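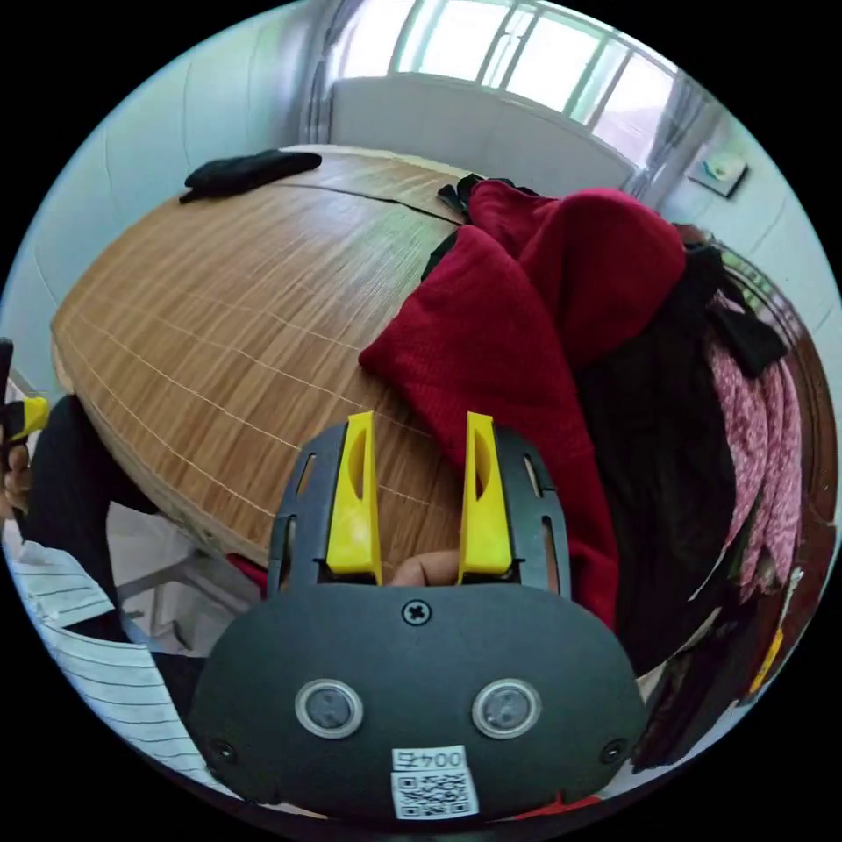
So the laundry has won again. Came home from Buvenley with two bags of the stuff and tipped the whole lot on the big oval table, which was meant to be for eating at, and there it sat until I'd had a coffee and felt strong enough.

September does this to me. Half the clothes are still summer, half are jumpers I've dragged out early, and none of it goes back in the same drawer. Pink flowery thing that I only wear on holiday. Black things, lots of black things. I can never tell them apart till I've held each one up by the window.

My method, such as it is:

- Black first. Boring, gets it over with.
- Then anything thin or slippery, before it creases worse.
- Red last, on its own, well away from anything pale. I have learnt this one.

The red is still a sore point. Did a wash at 800 spin back in the spring, with a Paiva tea towel in it (a present, never used) and that came out the colour of weak squash. Spin had nothing to do with it, I know, I just remember the number. Now red gets its own load and its own corner of the table and I dont care how much water that is.

Folding wise I'm a halves-then-thirds person. Sleeves in, bottom up, done. I tried rolling for a bit after reading the Plukwood newsletter, and the drawer looked lovely for one day. Then I wanted the one at the bottom.
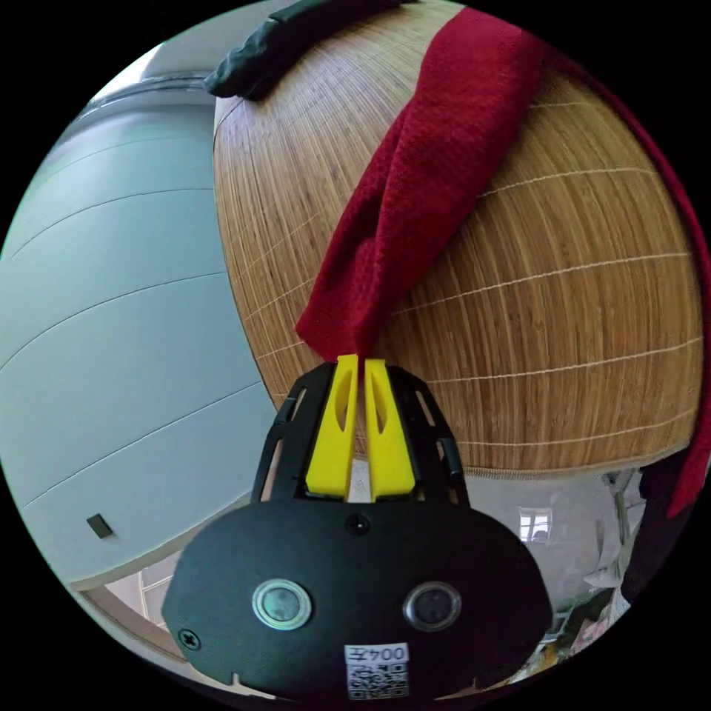
*Red over the woven slats, dark green-black bit waiting its turn at the top.*

I do like that woven stuff, all the thin strips and the pale thread going across. Fluff gets in the gaps though. A dry paintbrush shifts it, the cheap sort, and then a quick go with the hoover on low.

Still to do: find the lid for the Florkent box, the 200 litre one, so the summer bits can go up in the loft. Sew a button on. Work out who on earth needs this many black tops. Also more hangers, I bought a pack in July and they've allready vanished into the spare room.

Right, tea. The stripy one needs an iron and it's not getting it tonight.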